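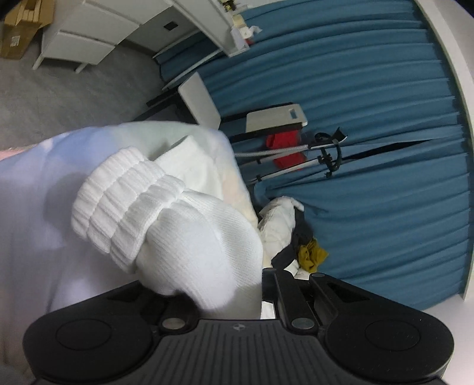
Home | Notebook | Dye recipes | Swatches | Contact

Saturday, June 8, 2019

Wool washing day, and the Garnen samples are finally out of the cupboard! I've been putting this off since February, when the first lot felted on me (my own fault, I ran the rinse straight off the cold tap and the poor things seized up like cardboard).

Weighed the dry swatches first - 445 g all up, which is more than I wrote on the bag, so either I can't read my own writing or they've soaked up a bit of the damp in here. Split them into 2 tubs. Tub one got the Drodano wool wash, tub two got plain dish soap, same water temp in both. No swishing. I pressed them under with the back of a spoon and went and had a cuppa.

The Drodano tub went a lovely murky grey and smelled like a wet sheep, so something was coming out. Dish soap tub was clearer but the suds just would not quit, I was still rinsing at lunch. Colour held fine in both.

Blocking next. The ribbed pieces I'm leaving unpinned this time, because last time I stretched the rib flat and it never sprang back. The plain stocking stitch ones are pinned out to 200 mm square on the foam mats, and the long Wostow strip is pinned to 400 mm. That one's fighting me a bit at the corners - will re-pin tomorrow if it's curled.

Still to do: measure again once they're bone dry, and chase up Czerwiński about the second cone, as the dye lot on the label doesn't match the invoice. Also buy more T-pins, we're down to the bent ones. And whoever borrowed the good kitchen scale, I want it back please!

4 comments | 11 shares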